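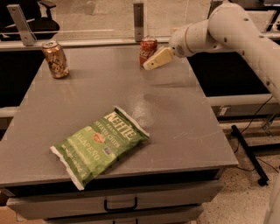 I have been hearing the pitch for the curated office snack table for most of my working life, and I have never bought it. The latest version comes from the people who run the shared workspace in Borkville where I rent a desk. Their newsletter promised a "considered snack experience," which sounded to me like somebody had been to a seminar. Ask anyone who works past four in the afternoon what they want and you will hear something much closer to a red can of Coke and a green bag of jalapeño Kettle chips on a plain gray table. Add a beer for the end of the day and I can't think what a consultant would improve.

The argument for curation goes like this. People snack badly when left alone, bad snacks make for sluggish afternoons, and a little guidance will fix it. Every part of that could be true. I just haven't seen anyone show it. The newsletter said the new selection would lift "afternoon energy" and gave no clue how anyone planned to measure such a thing. I wrote back and asked. I got a cheerful reply with a link to the same newsletter.

So we now have Pisik bars, which are dates and seeds pressed into a brick, and a sparkling tea called Sovum that tastes like the water left in a vase. The Pisik bars cost 3 dollars each at the honor box. The chips used to cost 90 cents. I am told the bars are more filling, and I believe it, in the way that a sandbag is more filling.

Maritza Chambi, who rents the desk across from mine, thinks I'm being unfair. Her point is that the old table was no democracy either. Whoever did the shopping bought what they liked, and for one long winter that meant black licorice. She also likes the bars. I grant her the licorice. But the person who bought it never claimed it was good for my focus, and when enough of us complained, it went away. You can argue with a bad purchase. It's much harder to argue with a wellness program, and I suspect that is part of the appeal for the people who run them.

There's also the matter of what a snack is for. A bag of chips is easy to share. You tear it open, you set it down, and people who haven't spoken since morning drift over and stand there with their hands in it. Half of what I know about the other tenants I learned that way. A bar comes in its own wrapper and gets eaten alone at a keyboard. I don't claim to have a study. They don't have one either.

The health case deserves a straight answer, so I'll give mine. Chips are salty, soda is sugar, and beer is beer. Adults know this. If someone wants fruit, put out fruit, and I'll eat some of it. What I object to is removing the thing people reach for and then reporting that they have stopped reaching for it. The building did exactly this in October and called it a shift in preferences.

Meanwhile the Ongart Market on the corner is doing fine. Most afternoons I see two or three of my neighbors coming back up the stairs with a paper bag, and I have yet to smell dates. My own usual is the jalapeño, the hot ones, eaten over the desk with a napkin I forget to use. If management wants data on afternoon energy, they could start by standing near the front door at four.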